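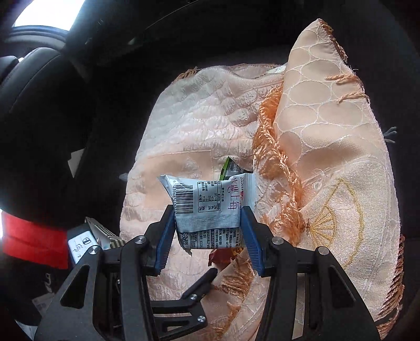
Household Textiles, Unit 4: Quilted covers and fringed edges
Tutor: Bukola Bassey

Clearing before cleaning

Snack wrappers and packets work their way into the folds of a loose cover. Lift the cloth one fold at a time and feel along it with a flat hand. Don't shake it out first, as crumbs go straight into the quilting. Put full and empty packets in separate trays.

Raised patterns

An embossed surface holds dust in the low parts. Use the soft brush on the vacuum, on the lowest setting, and go with the pattern. Keep the nozzle off any embroidery – motifs such as fans or flowers are done by hand with a dry cloth.

Fringe

Tassel fringe frays at the cut ends. Comb it with your fingers, from the stitched edge outwards. Trim single long threads only. If the heading has come away for more than 35 mm, pin it and tell Wojciech Nowicki in the sewing room before you carry on.

Folding

Fold with the fringe on the outside. Peach and other pale colours mark easily, so put tissue between the layers. Covers go on the Skavside shelves, cushions in Room 255.

For next time

Read the Dretside care sheet, pages 1 to 6. Bring a small piece of quilted cloth from home if you have one.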